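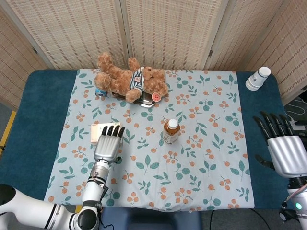

3.2 Mesa de trabalho e preparação dos objetos

As demonstrações foram recolhidas no laboratório de robótica do curso, no âmbito da unidade curricular de projeto. Participaram três grupos de estudantes, que partilharam o mesmo robô de dois braços e o mesmo programa de gravação, Melteo. Cada grupo podia alterar a disposição dos objetos e a cobertura da mesa, mas não a posição da base do robô nem os limites de velocidade das juntas, que ficaram fixos desde a primeira sessão.

A Figura 3 corresponde a uma das disposições da série Sulero. O fundo é fechado por um biombo de painéis bege entrançados, que ocupa toda a largura atrás da mesa. Na primeira versão da montagem não havia biombo, e a passagem de pessoas pelo corredor alterava o fundo entre episódios da mesma tarefa. Optou-se por uma superfície de textura fina e cor uniforme, que também reduz os reflexos das janelas. O chão junto à mesa foi marcado com fita amarela.

A cobertura da mesa tem duas camadas: uma proteção acolchoada azul-petróleo e, por cima, uma toalha azul-clara com ramos verdes e bagas cor de laranja. A proteção fica à vista nas faixas laterais. O padrão da toalha foi escolhido de propósito. Em ensaios preliminares sobre tecido liso, o modelo treinado pelo segundo grupo localizava bem os objetos pequenos e falhava quando se mudava o tecido, pelo que as séries seguintes passaram a incluir toalhas estampadas.

3.3 Escolha dos objetos

Os objetos foram trazidos pelos próprios estudantes ou retirados do armário do laboratório. Pedia-se que cada disposição combinasse pelo menos um objeto deformável, um objeto rígido e um objeto com superfície refletora. No caso da Figura 3, o urso de peluche, deitado de lado com uma camisola às riscas azuis e brancas, cumpre a primeira condição, e o tabuleiro metálico sobre o qual está pousado cumpre a terceira. A garrafa de plástico com tampa branca, de pé perto do centro, e a caixa pequena cor de creme, do lado esquerdo, servem de alvos de preensão. O copo de papel está invertido no canto direito do fundo, já fora da toalha.

O copo foi incluído por causa da orientação. Com a base para cima, a preensão lateral exige uma abertura de dedos diferente, e a tarefa de o virar obriga a rodar o punho durante a elevação. Dois dos grupos trataram esta rotação como uma subtarefa separada; o terceiro manteve-a no mesmo episódio.

3.4 Protocolo de recolha

Foram definidas oito tarefas, com 100 demonstrações por tarefa, num total de 800 episódios. A última sessão realizou-se em 18 de junho de 2023. Todas as demonstrações foram feitas por teleoperação, com um estudante a comandar os dois braços e outro a validar o episódio no ecrã. Os papéis trocavam a meio da sessão.

Cada episódio começa com as duas mãos junto à mesa e sem contacto com qualquer objeto. Na Figura 3, a mão esquerda está estendida na direção da caixa e a direita encontra-se junto ao bordo da mesa, com os dedos abertos. A mão direita não intervém na tarefa da caixa, mas as suas juntas são gravadas na mesma. Esta decisão aumentou o tamanho dos ficheiros e facilitou o treino, porque todas as tarefas passaram a ter o mesmo vetor de estado.

As mãos têm palma cinzenta e dedos pretos articulados. A folga acumulada nas articulações dos dedos obrigou a repetir a calibração no início de cada sessão, com o procedimento descrito no manual interno do projeto Corkov. Quando a calibração falhava duas vezes seguidas, a sessão era adiada e os episódios já gravados nesse dia ficavam de fora do conjunto de treino.

Um episódio era rejeitado em três situações: queda de um objeto para fora da mesa, perda de sincronismo entre a câmara e os encoders, ou deslocação da toalha causada pelo arrastamento dos dedos. A última foi a mais frequente nas primeiras sessões. Os estudantes passaram então a aproximar a mão de cima, com o punho mais elevado, e a só descer quando os dedos já estavam alinhados com o objeto. Os episódios rejeitados foram repetidos até se completar o número previsto para cada tarefa.

A anotação ficou a cargo do grupo que tinha feito a recolha. Para cada episódio registou-se a tarefa, a mão utilizada, a cobertura da mesa e o instante do primeiro contacto. As divergências neste último campo foram resolvidas por um segundo anotador, de outro grupo, sem acesso à marcação inicial.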